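Papers > Comics and Audio > Describing silent panels

October
Szu-yu Liu

4. How hosts speak about silent panels

4.1 Material

The material for this section comes from two comics podcasts, Dramance and Cindance. I selected four episodes from each. All of them discuss the same comic, Devance, which has long passages without any dialogue. The recordings were divided into 3,357 utterances, and each utterance was marked by hand following the Olatunji scheme. I made one change to the scheme: laughter was not given its own mark when a host laughed while speaking.

A silent panel makes a difficulty for a host. The listener may not have the book open, so the host must decide how much to say before the talk can go on. In the Dramance episodes the hosts usually name the character first and then the action. In Cindance the order is less stable, and often the place comes first.

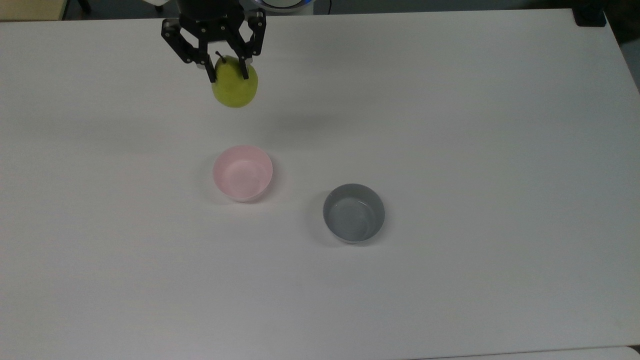

The most frequent problem in both shows is the unfinished action. The artist stops a movement in the middle and the host gives it an ending, often without noticing it. A hand near a door becomes "she opens the door." The same can happen with any still picture. In Figure 1 the pear is held just above the table and the two bowls are below it, and a speaker may easily say that the pear is going into the pink one, although the picture does not decide this. I call such an utterance a completion. I keep it separate from a guess, where the host uses a word like "maybe" or asks the other host for an opinion.

Completions were more common when the host had already read the following page. This is understandable, but it has an effect on the listener, who receives two panels as one. In one Cindance episode the hosts spend a long time on a scene at a train station, and only when they turn the page do they see that the departure they described is drawn there for the first time. They go back and correct it. The correction takes longer than the description.
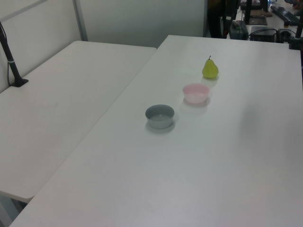
Corrections of this kind were rare in Dramance. One reason may be that its hosts read panel numbers aloud, a habit that slows down the talk and keeps the borders between panels clear. Some listeners may find it dry. I could not test this, as the material does not include listener comments.

4.2 Pauses before a description

I also marked the pauses. A pause was counted only when both hosts were silent and no music was playing. In Cindance the pause tends to come after the page is turned and before the first noun. In Dramance it comes later, between the name of the character and the verb, and it is here that most of the guesses are found.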